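Sorting and Storing Small Textile Items in a Shared Workroom

October 2026
Dariusz Kalinowski

1. Background

The textile workroom at Pevthorpe is shared by three student groups. The room has work tables, a wall of shelves, one sink and a closet. Everyone who uses it leaves something behind. Most of what is left is small: fabric swatches cut for testing, odd gloves, loose labels, ends of ribbon. By the end of the spring term these small items had filled two drawers and a cardboard box under the window, and people had stopped looking in them. When somebody needed a piece of gray cotton they cut a new one from the roll.

My project was to sort the small items, decide on a way of storing them that people would keep using, and check after one term whether it had held up. The course asked for a practical problem in a shared space, with a record of the work and a report. I worked alone, with advice from my supervisor and with answers from the people who use the room.

I did not deal with full rolls, patterns, tools or anything belonging to a named student. Those already had places and were not the problem.

2. What was there at the start

I began in March by emptying both drawers and the box and counting what came out. The total was 844 items. I counted a pair of gloves as two items, because many of them were not in pairs any more. Pieces smaller than a playing card went into a scrap bag and were left out of the total.

Swatches were the largest group by a long way. They ranged from neat squares with pinked edges to pieces that somebody had torn off in a hurry. Some had a mark or a number on them in pen, and a few had a paper label stapled to a corner. The staples had rusted on the oldest ones and left brown spots in the cloth.

Gloves were the second group. The room uses several kinds: thin cloth gloves for handling pale fabric, coated ones for dyeing, and thicker ones for the press. Of all the gloves in the drawers, 243 were usable. The rest had holes, stiff dye in the fingers or a coating that had started to peel.

The remaining items were ribbon, elastic, buttons on cards and a single denim back pocket with a Levis tab, which had been cut off a pair of jeans for a seam study two years before. I kept the pocket because the person who did the study still wanted it.

3. Asking the users

I put a sheet on the door of the room and left it there for two weeks. It asked what people looked for most often, how they looked for it, and what they did when they could not find it. I also spoke to anyone who was in the room when I was.

The answers were more alike than I expected. People look for a swatch by color first. The kind of fabric comes second, and the size hardly matters as long as it is big enough to test on. Only the dye group cared about who had cut a piece and when, and they keep their own swatches in a ring binder.

With gloves, people want a pair that fits and is clean. They do not want to search through a pile for the second one. Several people said they wore two left gloves turned inside out on one hand when they had to. One wrote that she had bought her own and kept them in her bag.

Nearly all of them said that putting things back was harder than finding them. The drawers were deep and stuck halfway, and you had to move a chair to open the lower one. At the end of a session people dropped their swatches on top of whatever was there.

4. Two ways of sorting

I tried two methods on the real items before choosing one.

The first method was based on an old index system described in the notes that Głowacki left for the workroom. In it, every swatch gets a card with the fiber, the weave, the weight and a number, and the swatches are filed in number order. It is a thorough system. I did one drawer this way and it took me most of four afternoons. Finding a piece was quick if you knew the number and slow if you did not, and since people look by color they did not know the number. I also found that I was guessing the fiber of many pieces, which made the cards less useful than they looked.

The second method was to sort by color family into open bins, with swatches laid flat and gloves kept apart in a bin of their own. There were 6 color families: white and cream, gray and black, red and pink, yellow and orange, green, and blue. Brown went in with yellow and orange. Purple went in with blue after some argument. Patterned fabric went by its background color. This took one afternoon for the whole second drawer, and two people who had never seen the bins could put pieces away correctly without being told how.

I chose the second method and kept the cards for the small number of swatches where the fiber was known and mattered.

5. Bins and place

The bins had to be open, light enough to carry with one hand, and shallow enough that nothing got buried. I compared three kinds. Wire baskets let the corners of swatches poke through. Cardboard trays were cheap but went soft near the sink. Plastic bins with a thick rim and a handle slot were the best of the three. The ones I bought were sold under the name Wurside and cost a little more than I had planned. I bought them in different colors where I could, but the colors do not match the contents, and people did not seem to mind.

The bins stand on the second shelf, at waist height for most users. Each has a card on the front with the color family written in large letters. The swatch bins are in a row on the left. The glove bin is on its own on the right, next to the sink.

6. The sorting table

The main change in how the room works is that sorting now happens on a table and no longer in the drawer. A person brings the bin to the table, puts the mixed pile beside it, picks out what belongs in the bin and leaves the rest. I wanted the table clear apart from the bin and the pile. When other work was left on it, swatches got mixed back in with offcuts and the job had to be done again.

I set out the table with the bin on the left and the fabric on the right. Right-handed users found this comfortable after a few tries. Left-handed users turned it around. The swatches are handled one at a time where possible. When they overlap, the lower ones tend to come along with the top one, and a thin swatch can stick to a rougher one without the person noticing. Spreading the pile a little first helped with this. 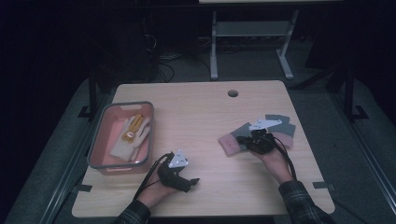 Fig. 1. Sorting table with gloves in the pink bin and fabric swatches on the right.

Gloves go in first, before any swatches are put away. They are bulky and hide the smaller pieces, so the pile is easier to read once they are gone. They are placed in the bin loosely. I tried folding them into each other as one does with socks, but this stretched the cuffs of the cloth ones and people had to unfold them to check the size. Now a pair is held together with a clothespin when both gloves are there. Single gloves stay in the same bin until the second one turns up or until the end of term.

7. Results after one term

I checked the bins once a month and did a full check at the end. The points below come from the full check.

Most swatches were in the right color family. The errors were nearly all at the borders between families: a warm gray in with cream, a dull pink in with orange, a very dark blue in with black. The light near the shelf is yellow in the evening and I think this explains some of them. I added a strip of sample colors to each card, and the next monthly check showed fewer mistakes between gray and cream. Blue and black did not improve.

The glove bin worked less well. People took clean pairs and returned single gloves, and after two months the bin held more singles than pairs. I emptied it, matched what I could and threw out 5 that had holes. It filled with singles again, though more slowly.

The old drawers stayed empty for the first half of the term. After that, one of them started to collect ribbon. I had given ribbon no bin, so it went where it had always gone. This was a gap in my plan. A small box for ribbon and elastic has since been put at the end of the shelf.

Fewer new pieces were cut from the rolls, according to the people I asked, but I have no measurement for this. I should have weighed the rolls or marked their ends at the start.

8. Problems and changes

The time I spent on the card system could have been cut in half if I had asked the users first and sorted afterward. I had the order of those two steps wrong in my original schedule and only moved the questions forward when my supervisor suggested it.

The scrap bag was too small. It was full within three weeks, and scraps began to appear in the swatch bins. A larger bag now hangs from a hook on the side of the shelf.

Labels written in marker smudged when touched with damp hands. I rewrote them in pencil and covered them with clear tape.

Purple is still a matter of disagreement. If the project is continued I would give it a bin.

9. Further work

The next student could look at the gloves, which need a better way of keeping pairs together than a clothespin. Sewing a short loop of colored thread into both cuffs of each pair has been suggested by the dye group, and they have offered to try it on their own gloves first. The light over the shelf should also be replaced with a whiter one. I have asked for this and am waiting for a reply.

The count sheets and the answers from the door sheet are in the blue folder on the top shelf of the closet.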